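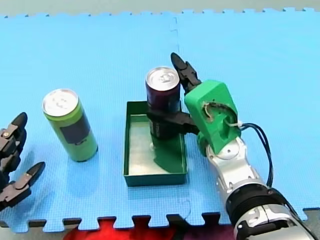
Lurkard, 11 February 2025

Print this page | E-mail this page

Storing beverage cans in shallow trays

Posted by Suryani Pattinasarany

Our office pantry in the Tjoa building keeps canned drinks in shallow rectangular trays, set out on foam matting. The trays are convenient, as one can see at once what is left. The difficulty is that cans placed near the rim tip when a tray is pulled forward. I would appreciate advice on how full a tray should be, and on whether the matting should remain on the shelf.

Hafiz Sumampouw

The matting may remain, provided it lies flat and extends past the tray on every side. Stand each can upright with its whole base on the floor of the tray. Fill the back row first and work toward the front. A low rim will not hold a leaning can, so a half-filled tray should be lifted with both hands and never dragged. We handle around 300 cans a month in this manner. Heavier stock belongs on the lower shelf – ours is 90 centimeters from the floor.

Dimas Hartono

We use Hisness trays. They are fine.

Gilang Yusof

I agree with the first reply on lifting. I would add that the tray should be wiped before it is refilled, as sticky residue makes cans difficult to remove. Please also check the date on the base of each can and place the older ones in front.

Comments (2)

Yoga Lau: Does this apply to the tall, narrow cans? They fall over far more easily.

Suryani Pattinasarany: Thank you. We have moved the trays to the lower shelf.

Related items
Shelf liners for shared pantries
Removing drink stains from foam matting
Nuvelico stacking bins: which size to order
Pantry labels for small offices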